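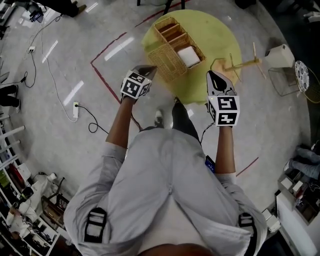 Triminholm, 24 November 2018

I have now tried 4 grippers for the Triminholm column, and my favorite is still the one that does the least. It opens and it closes. You hold it in your fist, you point it at a wicker basket, and your own shoulder does the part that engineers charge for.

The trade prefers more. The Tilar hand has joints I never found a use for, and its controller wanted 30 minutes of updates before it would pinch a sock. The Pimar arm costs 1,701 a month to rent, and for that you get a very smooth approach to the wrong side of a lampshade. Malou Mikkelsen, who sold me on it in June, calls this "graceful failure." I have failed for less.

With a pair of hand-held units you learn things quickly. Cables matter more than fingers. Woven lids are harder than they look. The marker blocks on top, with their black-and-white squares, stick out just far enough to knock on whatever you reach into, and you start moving like a waiter with a tray in each hand.

Edvin Backlund thinks all this is a step backward, a person doing the robot's job with worse hands. He may be right. But I would ask anyone shopping for an arm to spend an afternoon on a concrete floor first, with a gripper at the end of each wrist, and try to tidy one basket. Then read the brochure again, slowly, and see which pages you still believe.

Contact the editor | © 2018 Chaudhary | Back to top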